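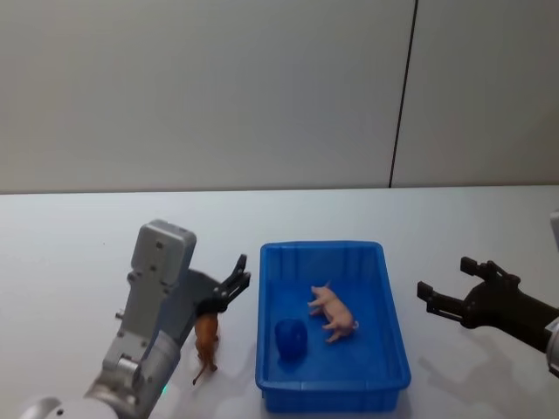
Re: [flestico-users] Tall caption tiles when the background is a light gradient

The padding bug in Flestico is in the tile estimator, and the renderer only passes on what it is given. The estimator samples each tile at 256 points, takes the mean luminance, and decides from the variance whether the tile counts as flat. A flat tile gets the short caption box. A white wall that is slightly warmer toward the left, with a thin dark seam running down to a white tabletop, is a good test input: the wall ought to pass as flat on both sides of the seam, and only the tiles the seam crosses should fail. With the current defaults the warm side fails as well. The color shift is being counted as luminance variance, so those tiles get the tall box.

On the earlier message:

> We upgraded from the Calimlim branch in September and our catalog
> pages grew by one line per caption. Nothing changed in the style
> file. Setting tile_flat_max to 24 fixes most pages but then text
> lands on top of real edges. Is there a value that works for both?
> We have 1292 pages to rebuild and would like to do it once.

No single value will do both. The Calimlim branch converted to linear light before computing the variance. The merge dropped that step, and the default of 20 for tile_flat_max was tuned with the step in place. Raising the threshold hides the symptom on gradients and lets low-contrast edges through, which matches what you are getting.

Two options until there is a release:

1. Set tile_space to linear in the style file and leave tile_flat_max at 20. The key is still parsed but is missing from the manual. It must come before any include line, otherwise the included file resets it.

2. Apply the Jorkholm patch set, first patch only. The second one changes the cache key format and will force a full rebuild of everything, including pages without captions. The third depends on the second.

I would go with option 1. It adds some conversion time per tile, but the result is cached and later builds do not pay for it again.

Clear the tile cache before rebuilding. The cache key does not include tile_space, so old entries will be reused without a warning. On Grinport hosts the cache is in the build user's home directory and not under the project root, and the clean target does not touch it.

If captions still come out tall after that, run one page with the tile dump enabled and send the dump to the list along with the style file. Please do not send the PDF. The archive strips large attachments and the dump has everything needed.

I have a regression test for the gradient case and will post it with the fix. The seam case needs a separate test, and I have not decided whether tiles next to a failing tile should be allowed to stay flat.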